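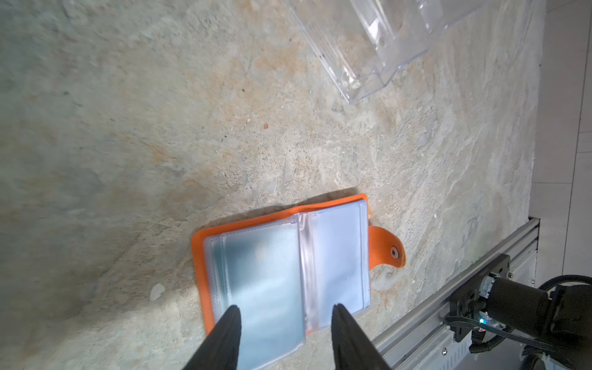
*Card holder with clear sleeves, snap tab open.*

**Call for participants: everyday card holders and how people use them**
Posted Thursday, March 17, 2022

Skurkura, a maker of small personal goods, invites adults living in the Grastside area to take part in a study of card holders and booklet wallets. The study concerns ordinary handling: opening the cover, filling and emptying the sleeves, turning the plastic pages, and closing the tab. Findings will be used in the design of the Petek line, which is scheduled for release in December.

## What participation involves

Each participant will attend 4 sessions of 45 minutes at the Brekach building. During a session, participants will be asked to:

- place cards of different thicknesses into clear sleeves and take them out again
- find a named card in a full holder
- open and close the holder with one hand and with both hands
- complete a short written questionnaire

Participants will also receive a holder to use at home between sessions — it should be carried daily and brought to each visit. Normal wear, including creased sleeves and marks on the cover, is of interest to the study and will not be charged to the participant.

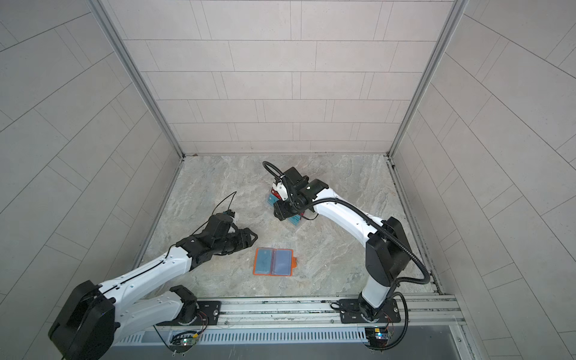 ## Who may apply

Applicants must be 18 or older and must carry at least one card on a regular basis. We particularly welcome people who have reduced grip strength, who wear glasses for close work, or who are left-handed. Employees of Skurkura and members of their households are not eligible. A total of 94 places are available.

## Compensation

Participants who complete all sessions will receive $176, paid by check after the final visit. Those who withdraw early will be paid for the sessions attended. The home-use holder may be kept.

## How to apply

Application forms are available at the Brekach front desk and should be returned there in person or by mail. Please state your age, your preferred hand, and the times of day at which you are available. Applicants will be notified in writing — incomplete forms cannot be considered.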